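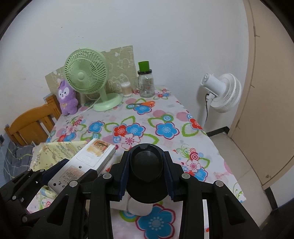 Handheld gripper, left jaw touches first: pads, pivots or me?
Forum: Grippers and end effectors > Setup and maintenance

wendum_kit
Left finger gets there before the right on nearly every close. Started after I swapped the pads in February. Blue textured ones, glued on. Pivots feel ok, no grit, screws all there. Gripper has 705 closes on it since the last strip down, I keep a tally in the log book.

Do I shim the right pad or take the whole thing apart again? Really dont want to take it apart again.

hutapea79
Don't shim. Shim hides it and you'll be chasing it forever. Check the pivots first. Four grey capped ones along the top edges, nip each one up, back it off a hair, work the jaws by hand. One of them tighter than the others = lazy finger.

Buststead
Could also just be your wrist. It's hand held. Nothing says the tool's square to the thing when you squeeze. One finger will always land first on a light box.

hutapea79
Sure but he says it started after the pads.

Buststead
He also says "nearly" every close. If it was mechanical it'd be every close. Put it on a bench, nothing between the jaws, close slowly and look where they meet against the centre of the body. Two minutes.

wendum_kit
Fair. Did that. They meet left of centre by a pad thickness, maybe less. So some of it's me and some of it's the tool.

Also the rail. There's a silver strip beside the mechanism, had a line of old grease on it, gone sticky. Wiped it, closes nicer already.

drilthorpe
What did you stick the pads with? If there's a fat bead under one of them thats your whole problem.

wendum_kit
Contact adhesive. Might have been generous on the right one tbh

drilthorpe
There you go.

hutapea79
A fat bead on the right would make the right one touch FIRST. Wrong side.

drilthorpe
Unless the left is fatter. Measure them both.

wendum_kit
Ok measured. Left is fatter. Sorry all. Redoing both, this is what I've got so far, shout if it's wrong:

1. Peel both old pads, don't lever against the plastic plates, they flex and the cut-outs mark easy.
2. Scrape the glue off, 130 grit on a flat stick, then 600. Isopropyl, let it dry properly.
3. Thin coat both sides, wait til tacky, press from the middle out. Clamp overnight with a bit of wax paper between.
4. Try it on somthing soft sided before anything hard. Storage box full of odds and ends, jaws either side, bring them in slow and watch both pads.
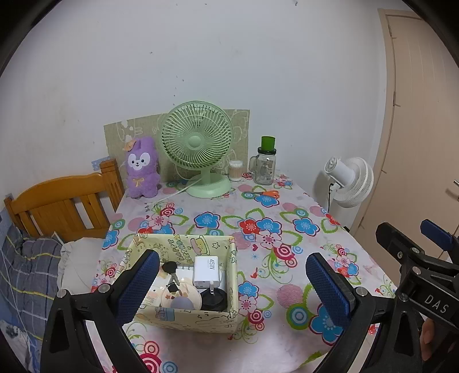
5. Same again on a stiff box. Note which side touches, 13 goes minimum, swap hands halfway.
6. Only then touch the pivot screws, and only if it's still one sided.

Buststead
Good list. I'd move 6 ahead of 4. No point testing pads on pivots you haven't checked.

hutapea79
Agree with Buststead for once. Pivots, then pads, then test.

wendum_kit
If I do pivots first I've changed two things and won't know which one did it. Keeping it at 6.

Buststead
You've already cleaned the rail so that's two things anyway lol

drilthorpe
Soft box is a bad test imo. Fabric side gives, you can't tell when the pad's actualy touching. Ask Teguh Liem, he does all ours on a steel block.

wendum_kit
No steel block. Soft one's just for seeing the pads come in parallel, stiff one is for contact.

Pads are off, right side plate has a bit of old glue down in the ribs that the stick wont reach. Toothpick?

hutapea79
Cotton swab and iso, soak it ten minutes, then toothpick. Not a blade.

wendum_kit
ta. Clamping tonight, will post the tally after.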